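Trekberg hand-held gripper pair: three months on the bench cell
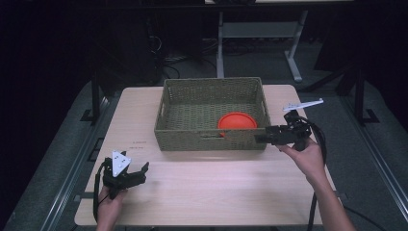 Reviews / Workcells and tooling

We bought the Trekberg pair to replace an older Rirnero set on our tabletop cell at Folthorpe. The work is simple: plates in and out of a basket, two hands, two grippers. This review covers setting up and upkeep, as the data side depends mostly on your own software.

Setting up took a morning. The grippers are black, each with a white marker piece on top and a cable running off it. On ours the right one carries the long flat bar and the left one the triangular plate with the dots. Fit both before running the cables. The screws under the triangular plate are hard to reach once the cable is clipped in, and the manual has the steps in the wrong order.

Cable routing needs some thought. We let each cable drop over its own side of the table and leave enough slack for a full reach across the basket. With too little slack the handle twists in the hand. With too much, the loop catches on the table corner, although rounded corners help here.

The jaws close evenly and hold a thin raised rim well. They are less good on woven surfaces, where the tips can snag in the braid. I approach from the front right corner of the basket and keep the tips off the wall when lifting.

Upkeep is light. Wipe the markers with a dry cloth, check the jaw screws every 100 cycles and redo the zero position after any knock. Ours has logged 1408 cycles. The right jaw developed some play in October and was cured by a new bush from Zuccaro – 11 minutes to fit, with no need to remove the marker bar.

Good points: even jaw action, cheap spares, firm marker mounts.
Bad points: stiff cables, poor manual, no spare screws in the box.

Score: 3 out of 5. The Rirnero handles were more comfortable.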